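3.2 Rules for handling mains accessories

Search this site Enter keywords Go Advanced search

The rules in this section apply to every session in which an arm may touch a plug, a charger or a power strip. They were drafted at Calow by Lacey Naylor and Wycliffe Obura, and revised in April after the first 150 episodes had been reviewed. The revised set has 11 rules. Only those that changed are discussed.

Rule 2 states that the strip must be isolated at the wall before either arm is enabled, and that the operator must say so aloud. Rule 4 covers the layout. Cables of different colours may cross and tangle, as they do on a desk at home, but no cable may pass under an arm's base plate. Rule 5 allows other objects on the table, such as tins and cases. These are left where they are unless the task names them.

Fig. 4 gives three views of the shared workspace.

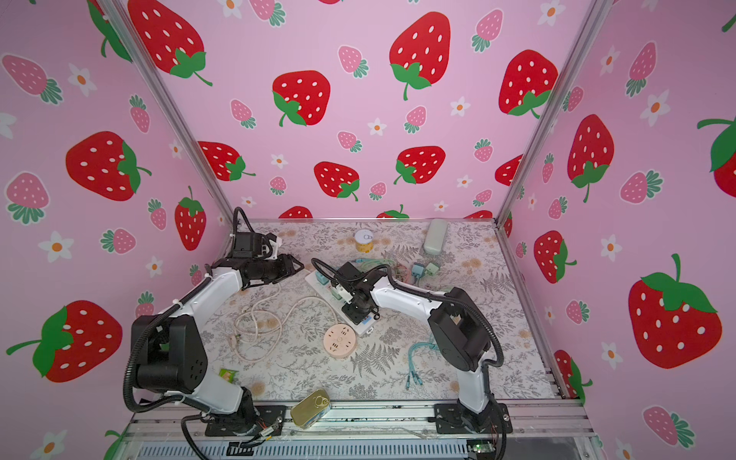
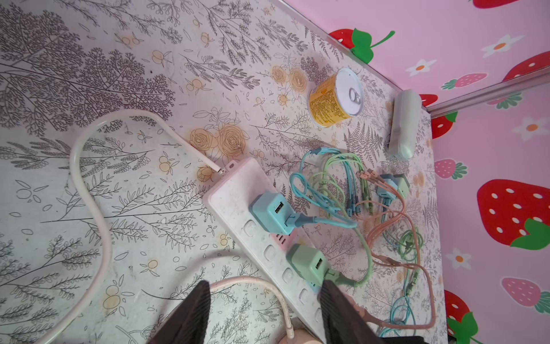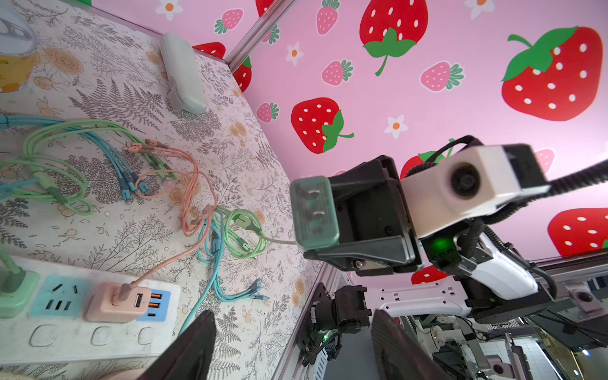
Figure 4. Two-arm workspace with power strip and charging cables: fixed camera (top), gripper camera over the strip (middle), gripper camera with a green charger held by the other gripper (bottom).

Rule 7 deals with grasping. A charger is to be held by its body, never by the cable or the prongs. In the earlier wording this was only advised, and annotators disagreed on whether a cable pull counted as a fault — it now does. Rule 8 asks that the second arm stay clear of a held charger until a handover is called.

Rule 9 was the hardest to settle. Oral argued for a fixed time limit on each attempt, while Ağca preferred to let the operator decide. We kept a limit of up to 600 seconds, after which the episode is closed and marked incomplete. Incomplete episodes are kept in the Lakivent archive with the others, and the log gives the rule number where one was broken.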